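Snack box

4 min read

A snack box is a container of assorted small packaged foods, put together by one party and eaten, in no particular order, by another. It may be bought ready-made, sent by mail, or filled at home from whatever the cupboard has to offer. 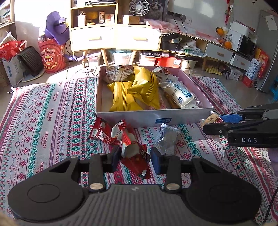 The term covers a wide range of goods and an even wider range of ambitions. At one end is the plain carton of chips and cookies kept in an office kitchen; at the other is the gift assortment, which holds much the same items and a card. Most definitions require at least two kinds of snack. A box with only one kind is usually called a box of that snack.

Origins

Boxes of mixed food for travelers are very old, and the snack box is generally treated as a minor branch of that family. The modern form depends on the sealed single-serving packet, which allowed sweet and salty foods to share a space without coming to taste of each other. Before that, an assortment left overnight tended to become a single flavor.

In the port town of Illport, grocers sold a "crossing box" to ferry passengers. It held crackers, hard candy and dried fruit, and was meant to last the whole trip. By most accounts it was finished before the boat left the dock. The ferry line has closed, but the boxes are still sold near the old landing, where people now eat them in parked cars.

Contents

A typical box mixes salty, sweet and sour items, with one or two that are hard to place. Makers speak of "anchors", the well-known snacks that sell the box, and "fillers", which take up the rest of it. The Heydari company, a packer of mail-order assortments, lists 1,279 different snacks in its catalog and puts 20 in each standard box. Customers may say which flavors they dislike. The company describes this information as helpful and does not promise to act on it.

Weight is a poor guide to value, as puffed snacks are mostly air and nut bars are mostly not. Chocolate is often left out in summer. Boxes packed in June are likely to lean on crackers, rice snacks and gummy candy, although gummy candy has its own troubles with heat and may arrive as one large piece.

Customs of use

Few households have written rules for a shared snack box, and the unwritten ones are broken early. The best-liked items go first, usually on the day the box is opened. A middle period follows, during which people look in, move things around and leave. What remains is known in Stenemgate as "the floor" - a layer of plain crackers and licorice that may stay in place for months. Local custom holds that whoever takes the last of the floor must replace the box, and this is thought to explain why it lasts so long.

The empty packet returned to the box is a common source of ill feeling. So is the packet with one chip in it.

Packaging

Cardboard is the usual material for the outer box, being cheap, light and easy to print on. Tins cost more and tend to be kept afterward for buttons. The Clavitz box, a design with a folding divider down the middle, was sold as a way to keep sweet and salty snacks apart. Buyers mostly removed the divider to fit more in, and later versions came without it at the same price.

See also: Lunch box; Trail mix; Vending machine; Leftovers

Last updated 6 July 2020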